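Meder play mat and block set
Jomar Toys – wooden play and sorting

The Meder set is made for small hands and for tables which are used every day. You receive painted wooden blocks in mixed colors and one square mat, on which the child can build, sort or make a little house. All edges of the blocks are sanded and then painted two times.

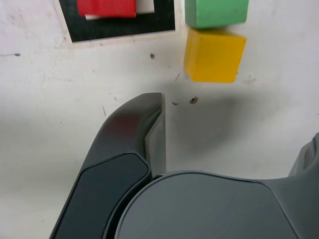
Meder mats come in two sizes, and both lie flat from the first day. The border is sewn on, so please do not cut the mat smaller. Choose the color which you can see best on your table: the black mat with the off-white border stands out very well on a white top, and the green and yellow cubes are easy to find beside it. For a dark table we recommend the mat in sand color.

Sizes
Mat small: 80 x 80 mm
Mat large: 90 x 90 mm
Spare mats: packs of 4

Care
Wipe the blocks with a damp cloth and let them dry in the air. Do not put them in the dishwasher. The mat can be washed by hand in cold water – do not iron it.

Delivery
Orders are sent from our store in Vumanetti. Blocks in single colors are sold out at the moment and will be back in December. Order number for the full set: Jomar 86.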